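## Idard lavender plush

I've been selling soft toys for years and this is the one I keep pinching from my own stock! It's a fuzzy lavender thing with properly long fur, and a small white fabric tag low down.
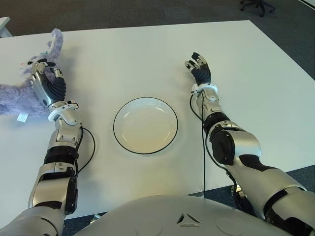
Manolis Tsoukalas picked the colour (I wanted green, he was right). Surface wash only, please, then a gentle brush once it's dry. Item no. 3160, and orders in before Thursday go out the same week.
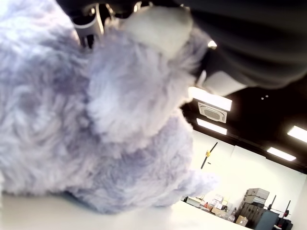

*Long, tufted fur in lavender-grey, close up*

We've got 40 left, with more coming in February.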